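ok budget thread. robot arm budget specifically. did the sheet for next year over lunch, want to write this down before I forget what hurt

context for new people: we're Nestemau, small shop, we pick and stack trays with arms. tray handling project is called Sonus. I own the equipment line, which mostly means I own the arguments

the arm is the easy part of the spreadsheet. one row, one price, vendor sends a pdf, done

everything under that row is where the money goes

first version of the Sonus budget had the arm, the gripper, and a row called "misc" with 2,000 in it. I typed that number. I felt good about it

misc was gone before the arm was bolted down. cables, brackets, adapters, a second power strip, freight on something that fit in a shoebox

so rule one, no misc row. if you can't name it you have not planned it. put an ugly name on it and move on. mine now has a row called "bits that hold other bits"

grippers

quoted two from Orkov, the parallel one and the fancier parallel one. went with the plain one. lead time was 6 weeks on paper

ask what the lead time is on FINGERS. separately. gripper showed up, fingers didn't, and we had a very nice motor sitting in a drawer

also ask for the drawing of the finger mount before you pay. not after. if you can print or machine your own you will end up doing it anyway

we're on the third shape of finger. long and pointed now, they get over a thin rim without mashing the one next door. blunt ones were fine on boxes and hopeless on trays

so budget finger sets like you'd budget drill bits. consumable. they get bent, dropped, filed down by somebody with an idea

someone in replies asking suction vs fingers. for flat trays suction is probably what you'd pick if flat trays were all you had. ours have to come up by the edge and go back down leaning, and the next job isn't flat at all. so fingers. ymmv

suction also means a pump, and a pump means noise, and the noise means a conversation with everyone whose desk is near it. price the conversation

moving on, the thing I got most wrong

benches. I assumed you could just use a table

got a quote from Henao for a proper welded base, leveled feet, the lot. beautiful. looked at the number and closed the tab

then did the cheap thing, metal tube frame and a plank. I still think it was right for the first stage. it would be wrong for a line running all night
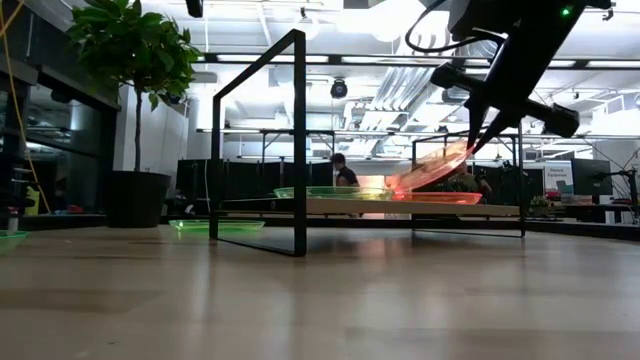 Cheap fixtures are going in the budget again next year, that's decided, and I want the row to be bigger. A long wood board on a black tube frame, and it does the job: one tray up in the fingers by its rim, tipped over steep, others lying flat on the wood under it. The frame stands right on the floor. And the floor is shiny, which I had never once thought of as a line item, but matting is on the list now. Same with light. Look at the bottom rim of the orange-red one glowing under the ceiling tubes. Pretty. Also a headache for whoever is doing vision, so there's a row for shades and a row for something matte to lay on the wood

ok continuing

the trays. we buy see-through ones, green and orange-red, as that's what the job uses. do not let anyone talk you into testing on nice solid white ones to save a bit. you'll pass every test and then meet the real trays

if your product is shiny or clear, your camera budget is not the camera budget in the brochure. I moved money out of the arm and into seeing things. would do it again, earlier

trays also get scuffed, and a scuffed tray looks different from a new one. order spares from the same batch, write the batch on the bag, dont let anyone "borrow" them for lunch

(this happened)

cables!!

draw the cable path before you buy cable. ours comes down from above, loops round the upper part of the arm and goes back up. first one was too short and it tugged. second one is too long and I don't care

buy long. spares too. the cable everyone forgets is the one between the thing and the other thing, which has a connector on it that only one supplier sells

price of an industrial connector versus the same pins in a consumer connector, go look it up, sit down first

floor space is also money and it never shows up in the quote. an arm has a footprint on the datasheet and a footprint in life. the second one includes the place people put the trays down, the place the laptop goes, the path you walk to get to the stop button

we share an open office. monitors, desks, people working. that changes the safety row a LOT. get the risk assessment priced first, before the arm, it can change which arm you buy

I had it after the arm. had to go back and ask for more money in July and it was not a fun meeting

what I said in the meeting, for anyone who needs the script: "this was always a cost, I just put it in the wrong month." worked ok. would not work twice

integration

if you're hiring it out, get the quote split. install, program, train, come back when it breaks. one lump number tells you nothing and you can't cut any of it

we do our own. so the cost is people hours, and people hours look free on a spreadsheet if you let them. don't let them. I put ours in at a real rate and the project got a lot more honest looking and a lot less popular

15 hours went into one fixture revision. I know since I made everyone log it. they hated me for a month

fixture saved more than that so I'm not complaining, but it was invisible before, it just felt like "the week went somewhere"

training row. every time. somebody new starts, somebody has to show them how to jog the arm without putting it through the board. that's two people not doing their job for a day

spares

my list, in the order I'd buy:
fingers
cables
the fuse, whichever fuse
screws for the finger mount, a whole bag, they are tiny and the floor eats them
teach pendant cover thing
a whole second gripper if you can swing it

the second gripper is around 2,000 for us and it's the row that gets cut every single year. and every year I put it back. if the gripper dies the arm is a coat rack

don't buy a spare arm. I've seen people do it. buy the service contract or don't, but a spare arm in a crate gets old at the same speed as the one you're using

on service contracts: read what "response" means. response can be an email. I want to know when a human with a wrench is in the room. get that in writing, in days

also who pays shipping on a repair. both directions. arms are heavy and the original crate is going to matter so KEEP THE CRATE

we did not keep the crate

used arms, since two people DMed. yes, maybe. check hours, check the controller is still supported, check you can get the software without being a registered somebody. a cheap used arm with a dead controller is a very expensive paperweight. ask to see it move. not a video, standing there

and leasing: ran the math, for us it came out worse past the second year. if you really don't know whether the project will live that long, lease. that's what it's for

timeline stuff, quickly, have to run to a thing

order long lead items before the design is finished. scary but do it. arm, gripper, safety gear. you can change the plank any time

don't schedule the demo off the delivery date. delivery date is when the box arrives at the wrong door. add time for unboxing, missing part, email, waiting, wrong part

leave part of the fixture money unspent on purpose until trays are moving. whatever you thought you needed before that, half is wrong. I had a whole tilting rack designed. never built it. the arm tilts the tray fine on its own

last thing on spreadsheets. two columns, "quoted" and "paid". never delete quoted. next year you line them up and you get your real fudge factor per row, instead of slapping the same percent on everyting

ours, without giving numbers: arm came in bang on. gripper close. fixtures way over. cables I don't want to talk about. safety was fine once it existed

back now. answering a few

no I can't share the sheet, it has supplier prices in it. might make a blank one with just the rows, if I get an hour

yes Henao again for the next stage, I reopened the tab. number hasn't gotten better but the job has gotten heavier and a plank won't cut it there

no we haven't tried the fancier Orkov. ask me after the budget meeting

which row would I cut if I had to: the nice touchscreen. laptop on a desk does the same thing for now

which row would I never cut: fingers. then cables. then fingers again

someone says put coffee in the budget. it's under bits that hold other bits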